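Oral Mucositis During Radiation Therapy: Notes on a Revised Care Protocol

November 6, 2022

Posted by Ubaldo Benedetti

Oral mucositis remains one of the most common reasons that patients receiving radiation to the head and neck ask for a break in treatment. The condition causes painful sores on the lining of the mouth and throat, and it often makes eating, drinking and speaking difficult. An unplanned break may allow the sores to heal, but it also lengthens the overall course of therapy, and that carries its own risks.

At the Lornport clinic, where I have worked in supportive care for 13 years, we recently completed a review of our mouth care protocol. The review covered 257 patients treated at the Lornport and Wevetero sites. I am setting out the main points on this page for colleagues who have written to me, and the views given are my own.

The earlier protocol relied on written instructions handed to the patient at the planning visit. Patients were told to rinse with a salt and baking soda solution, to use a soft toothbrush, and to report pain to the nursing staff. The sheet was accurate. Few patients could recall its contents by the third week, when symptoms usually become troublesome.

Under the revised protocol, a nurse examines the mouth at the first treatment and once a week after that, using the same grading scale each time. The grade is entered in the chart before the patient leaves the room. Pain relief is reviewed at every one of these visits, including those at which the patient reports no discomfort.

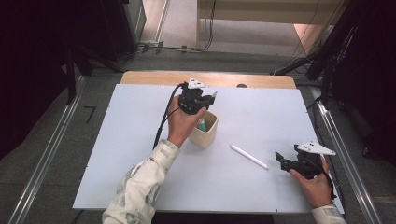 A dental assessment is now required before planning begins. This was the most debated part of the change, as appointments in Wevetero can be hard to obtain and no one wished to delay the start of radiation. The two sites agreed to hold a small number of dental appointments open each week for new referrals – an arrangement that has worked better at Lornport than at Wevetero.

Nutrition deserves separate mention. Weight loss had been recorded inconsistently, and in 18 charts there was no weight at all after the second week. Patients are now weighed on the same day as the mouth examination, and a dietitian is notified when the loss passes a set limit. Dr. Tekleab's group has argued for earlier dietitian referral in all cases, and I am inclined to agree, although present staffing does not allow it.

The review has clear limits. It was not a randomized comparison, and the patients treated under the revised protocol may have differed from the earlier group in ways the charts do not show. Treatment breaks were less frequent after the change, but I would be cautious about assigning that result to any single measure. Tobacco use was poorly documented throughout.

Several readers have asked which rinse we recommend. We continue to use the plain salt and baking soda solution, mixed fresh each day. Rinses containing alcohol are discouraged for the whole course of treatment and until healing is complete.

The Osadico site will adopt the protocol in December, with one modification to the schedule for evening patients. Grading forms for that site are still being revised.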